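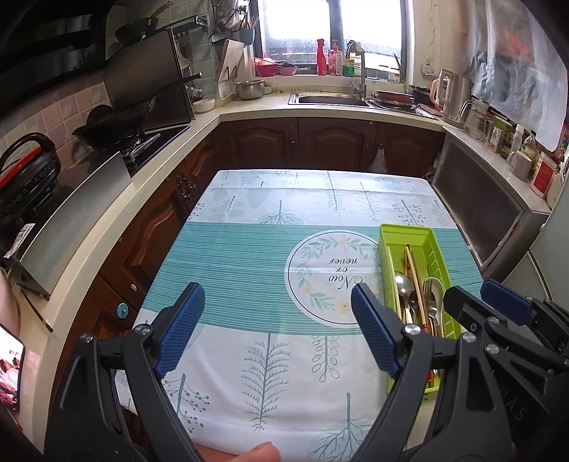
**Figure 3.** Printed tablecloth with script emblem and plant motifs; cutlery tray at right.

### 4.2 Do slogans on household textiles matter?

Pawlak's November survey claims that people who own cloths with printed mottoes "live by them." We doubt it. Of 228 households contacted in Fukesmont, 200 replied, and the question itself was leading: owners were asked how the words guided them, never whether they had read them. The Feviler catalog, which Pawlak cites as proof of demand, lists 892 patterns but gives no sales by pattern.

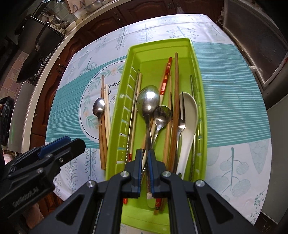
**Figure 4.** Mixed spoons, chopsticks and a fork in a slotted tray on a patterned cloth.

Baran's reply is more careful – he treats the words as one more ornament, like a fern or a wreath – but his interviews come from a single shop, Puretti, and its buyers had already chosen a motto. Neither study can separate taste from belief. A phrase such as "Now or never" may sell a cloth and still go unread at dinner.
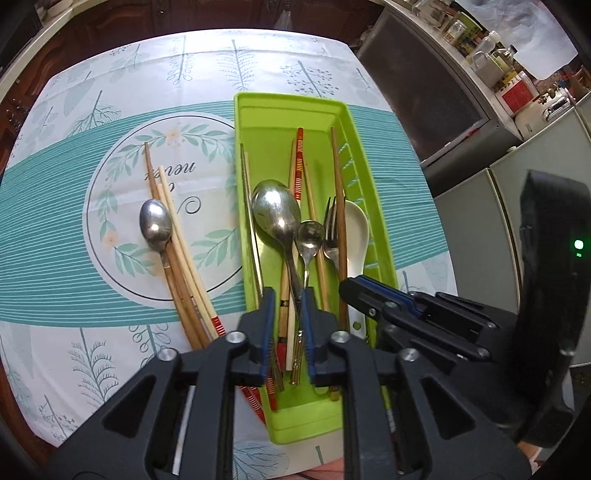

### 4.3 Limits of the survey data

Celina Pawlak shared her coding sheet with us, but the raw answers were not kept.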